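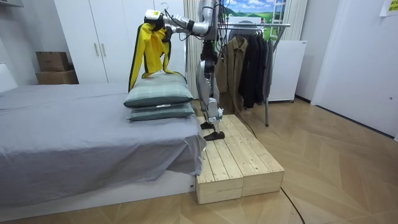

Home | Our Work | Mernside Rooms | Updates | Contact

Mernside Rooms: where we've got to by June

Shares 11 | Comments 2

Dear Angharad and everyone at Prumier,

I promised you a proper update once we'd got some furniture in, and I'm writing this at the kitchen table at Rosser House with the back door open and sawdust still in my hair, so please forgive the rambling. The short version is that the first bedroom has got its bed, its bedding and its pine step, and I'm really pleased with it! The longer version has some money in it and one delivery that went wrong, so do read on.

A quick reminder for anyone at your end who's new to this. Your grant is for doing up five small bedrooms on the first floor so that people training on the Mernside path crews have somewhere decent to sleep. They come in at all hours, they've got kit with them, and the old rooms were basically a mattress and a nail in the wall. We wanted beds that are quick to change, somewhere to sit and pull your boots off, and enough space to get sorted in the morning without treading on your own breakfast.

The bed

We went for a low white base in the end. I know we talked about pine bases to match the steps, but the white ones were in stock and I think they make the rooms feel bigger (they are not big rooms). The sheets are a plain mid-grey and I ordered them on the generous side, so they hang well down over the edge of the mattress. Some of you may find that untidy. I like it, it hides the join, and you can pull it straight with one tug as you go past.

Pillows are two to a bed, stacked. The covers are a grey-green with a faint check in it, and I spent far too long choosing them. I'd brought home samples in navy, oatmeal and a sort of brick colour, and the grey-green was the only one that looked right against the sheet both in daylight and under that awful ceiling bulb. One pillow is noticeably plumper than the other, and that's on purpose: people who like a flat pillow can chuck the fat one on the floor.

The pine step

Rutilio Cortés has made us a low platform to go alongside the bed, and it's my favourite thing in the project so far. It's pale pine planks, left unfinished for now so you can see all the knots and the grain. He offered to oil it. I've asked him to hold off until we've lived with it for a bit, as I'm worried about oil getting on the sheets where they hang down next to it.

The front is in two sections with a join between them. They don't sit perfectly level with each other at the moment, and I'd rather tell you than have you spot it on your visit. Rutilio says the floor in that corner is to blame and I believe him, having tried to stand a wardrobe on it. He's going to pack underneath and come back to it when he does the next room.

The timber for the first batch came to £578, a bit over what I put in the bid. I've covered the difference by not buying bedside tables yet. People can put a mug on the step quite happily, and if they start kicking mugs over we'll think again.

Crew jackets and where they go

You asked me last time how we were getting on with storage, and the answer is slowly! Each trainee gets a yellow top layer with black trim, and these things get everywhere. On the backs of chairs, over the banister, on the beds. I do quite like how cheerful the yellow looks over the grey and green, but they can't live on the pillows.

What I'd like to do is hang them near the head of the bed. We've been trying it with ordinary thin metal hangers, which cost next to nothing, and the only question left is how high to put the rail. Too low and the hem ends up trailing down behind the pillows. Too high and anyone my height needs the step to reach it (I've suggested this was the real reason for the step all along, and Rutilio was not amused). I've asked for a price on a rail that can be moved up and down.

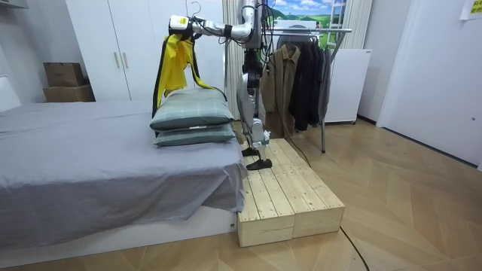 What went wrong

The Skedumach order, mainly. I asked for 11 grey sheets and got 11 grey tablecloths. Very nice tablecloths. They've agreed to swap them, but it has put the second room back, and until the new lot turns up we've only got enough bedding for one bed plus a change. I should have opened the box the day it came instead of leaving it under the stairs, so that one's on me.

The other thing is the leads. We've got cable running across the wooden floor, and I'd like a socket on the platform side of each room so it doesn't have to go so far. That wasn't in the original budget. I'm getting a quote and I'll send it over separately, with no pressure to say yes.

Next on the list

Rutilio starts the next two steps as soon as he's got the timber in, and he reckons about a week for the pair. I'm sorting the rail and chasing the sheets. After that it's curtains, where I'd love your opinion, Angharad, because I've got it down to a dark green and a plain cream and I change my mind every morning.

Come and see it whenever suits you. Mid-afternoon is best for the light on that side of the house, and I'll put the kettle on.

Share this update | Print | Back to top

Related updates
Rosser House: the floorboards are up
Choosing paint for the Mernside landing
Thank you to Prumier for backing the bedrooms
Boot room wish list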